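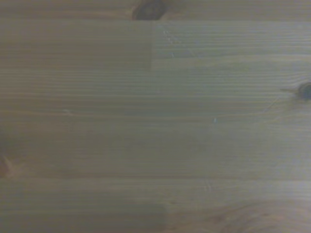

Pale pine boards with a dark knot.

Review: Rollov petition kit
By Cormac Moriarty
18 Nov 2025

Rollov sells a boxed kit for people collecting signatures on local petitions. It holds two clipboards, a pad of numbered signature sheets, a folder with a lock and a 44-page guide. I used it in Stumatville from January until the spring, on the petition to keep the council's evening meetings open to public questions. We handed in 2546 names.

The sheets are the best part. The lines are tall enough for someone writing standing up, and the address column is wide. Each sheet has a box for the collector's name and the date, and the clerk's office took them without a query.

The clipboards are ordinary. One clip lost its grip in cold weather and I put a rubber band on it. The folder is solid, but it comes with a single key.

The guide is uneven. The chapter on checking for duplicate names is clear and saved me several evenings. The chapter on rules is too general to rely on. Ask your own clerk how the petition heading has to be worded before you print anything.

Refill pads cost nearly as much as the kit, and the Nedton pads fit the same clipboards for less. I would buy the kit again for the sheets and the folder.

Print this article
E-mail this article

Related items
Nedton signature pads compared
Ó Néill folding table for street stalls
Stumatville council sets new rules for public questions
How to read a council agenda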